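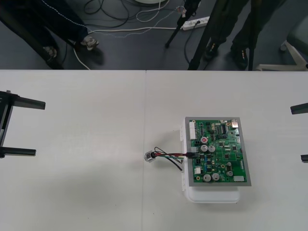
Département Génie électrique et automatique - Projets étudiants de deuxième année

Masta : saisie à deux bras d'un connecteur sur faisceau souple
Rapport de projet, version relue en mars

1. Ce que nous voulions vérifier

La méthode Brodance, reprise du projet Bisto de la promotion précédente, apprend une politique de manipulation à partir de démonstrations téléopérées. Le rapport Bisto concluait que la méthode « se transfère sans difficulté » à des pièces souples. Nous n'avons trouvé dans ce rapport aucun essai qui permette de l'affirmer : toutes les pièces y sont rigides. Notre projet part de ce doute.

La tâche retenue tient en peu de mots. Une carte électronique dans son cadre métallique, posée sur un boîtier en plastique blanc, est placée entre les deux pinces. Un faisceau de fils part du bord gauche de la carte et se termine par une petite fiche transparente. Un bras doit maintenir l'ensemble, l'autre saisir la fiche et la présenter à hauteur constante.

2. Protocole

Nous avons comparé 3 variantes de la politique, chacune évaluée sur 15 essais. Entre deux essais, le boîtier est remis en place et le faisceau est relâché à la main, sans gabarit. C'est un choix discutable : la forme que prennent les fils n'est jamais la même, et nous ne la mesurons pas. Un gabarit aurait donné des chiffres plus propres, mais sur un problème qui ne nous intéressait pas.

Un essai est compté comme réussi si la fiche est tenue et présentée sans que la carte ait glissé. Le critère de glissement est jugé à l'œil, par la personne qui lance l'essai. Nous savons ce que cela vaut.

3. Résultats

La variante d'origine réussit 2 essais sur 15. La variante avec recadrage de l'image autour de la fiche en réussit 4. La troisième, qui ajoute le lissage de Šimkus sur les trajectoires, en réussit 4 également.

On pourrait écrire que le recadrage « double le taux de réussite ». C'est exact et cela ne veut presque rien dire : avec 15 essais par variante, deux réussites d'écart peuvent venir de la seule position des fils. Quant au lissage, les mouvements semblent plus réguliers, mais nous n'observons aucun gain sur le résultat final.

Les échecs se ressemblent. La pince se ferme à côté de la fiche, ou bien prend un fil et tire la carte avec lui. La transparence du plastique est une explication tentante - nous l'avons défendue lors de la soutenance intermédiaire - mais aucun essai avec une fiche opaque n'a été fait. Elle reste une hypothèse.

4. Suite

Avant toute nouvelle variante, il faudrait refaire la série avec une fiche opaque et confier le jugement du glissement à quelqu'un qui ignore quelle politique tourne. Les journaux d'essais, échecs compris, sont déposés dans le dossier Masta du département.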